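Sturden Clinic Line Lists
README for the data release, February

Welcome! Sturden is a collection of de-identified line lists from outbreak investigations in hospitals and outpatient clinics. If you've ever tried to learn outbreak analysis from textbook tables where every onset date is filled in and every contact has been traced, you'll know why we wanted to put something messier into people's hands. We are very happy to have it out in the open.

The release holds 2314 case records, plus a linked contact table and a ward movement table. The outbreaks are mostly stomach bugs and respiratory infections, with a few skin rashes that took a while to pin down (those are Kwame's favorites, and they make great teaching material).

What is in the package

cases.csv has one row per person who met the case definition at any point in the investigation, including people who were later ruled out. The column status_final tells you how each one ended up. Please don't drop the ruled-out rows before you've looked at them! They show how wide the net was thrown in the first days, and a lot of the interesting decisions are in there.

contacts.csv has one row per contact pair. A contact may appear under several cases. Contact type is one of household, shared room, staff to patient, visitor, transport, or unknown.

moves.csv records which ward or clinic area a person was in, by day number. Areas have letter codes that stay the same within an outbreak but mean nothing across outbreaks. Area B in one outbreak has no connection with Area B in another.

notes.txt holds the investigators' free-text remarks, trimmed and rewritten where they gave too much away. They are short, and some of them are grumpy.

Dates

There are no calendar dates anywhere. Day 0 is the day the first case was reported to the infection control team, and everything else is counted from there. Onset can be negative, and often is, with the first patient usually feeling ill well before anyone made a phone call. Seasons are kept as a separate column with four values, so you can still look at winter peaks.

Missing onset days are left blank. We have not filled them in. If you want an imputed version, the Jerari scripts in the tools folder will build one for you, and they write a log of every value they touched.

How the records were put together

Each contributing site exported its own outbreak log and ran Pavum over it before anything left the building. Pavum is our de-identification tool: it strips names and numbers, shifts dates to day counts, groups ages into bands of 10 years, and flags free text that needs a human reader. Two people then read every flagged remark separately and compared notes. Where they disagreed, the stricter version won.

After that came the merge, and the merge was a big job. Sites use very different words for the same thing. One log had "obs bay," "observation," and "OBS" for a single room. Yaa Korletey built the mapping tables by going back to the site teams again and again, and the result is so much better than our first attempt that we threw the first attempt away. Her tables are in the mapping folder, and they're well worth a read if you are planning a merge of your own.

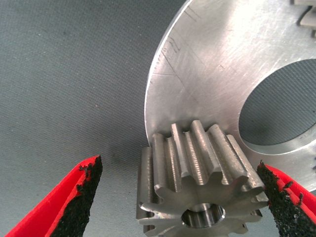

Steel spur gear between red gripper fingers, with a flat metal disc behind.

Case definitions

Every outbreak has its own definition, stored in definitions.csv with a version number. Definitions changed along the way in many of the outbreaks, usually getting tighter once lab results came back. The column def_version in cases.csv points to the version in force when the person was added to the list. It does not get updated later, so a person added under version 1 keeps that label even if they would also have met version 2.

This trips people up, so please check it before you plot an epidemic curve. A sudden drop in cases may be nothing more than a new definition.

Lab results

The lab_result column can be positive, negative, unclear, or not tested. "Unclear" covers weak signals, spoiled samples, and results the lab asked to repeat. A blank means the site didn't send us anything, and that is different from "not tested." We know this is annoying. Merging the two would have hidden something real about how the logs were kept.

There are no lab values, sequence data, or images of any kind from patients.

Good uses

We built this for teaching, and it shines there. Drawing epidemic curves, working out attack rates by area, building transmission trees, arguing over who the first case was: all of it works nicely, and the arguing is the best part. The outbreak labeled Ankrah is the one we'd start with. It has only two wards, a clean contact table, and one patient whose transfer changes the whole picture once you spot it. We won't say which one.

People have also been using early copies to test record-linkage code and contact network software, and we'd love to hear about more of that.

Uses to avoid

Please don't use Sturden to estimate how common any infection is. Sites chose which outbreaks to send, and small outbreaks that fizzled out are badly underrepresented. Don't use it to compare sites either; site codes were shuffled on purpose. It isn't suited to training anything that would make decisions about real patients.

And of course, don't try to work out who anyone is. If you come across something that looks like it could identify a person, write to us before you do anything else and we will pull the file.

Known problems

Staff cases are undercounted in the outpatient logs. Several clinics sent sick staff to a separate occupational health service and never copied the results back.

Ages over 100 and under 1 are folded into the neighboring band.

In moves.csv, same-day transfers are listed in the order they were typed in, which may not be the order they happened. There's no time of day to sort by.

A handful of contact pairs point to a case ID that isn't in cases.csv. These come from cases removed at a site's request. We kept the pairs so the contact counts stay right, and the script check_links.py will list them for you.

Getting started

Unpack everything into one folder and keep the folder names as they are. Run check_links.py first, then open the Ankrah worksheet in the teaching folder. All files are plain text in UTF-8, comma separated, with a header row. Spreadsheet programs like to turn the age bands into dates (10-19 is a classic), so import that column as text.

Terms

Free for teaching and research, with credit. You may share changed copies if you say what you changed and keep this README with them. Commercial training courses are welcome to use the teaching folder, but please ask about the rest.

Contact

Kwame Annan looks after the data files and the definitions. Yaa Korletey looks after the mapping tables and the Jerari scripts. Corrections are very welcome, and so are worksheets! If you teach a class with Sturden and write your own exercises, send them over and we'll add them to the teaching folder under your name.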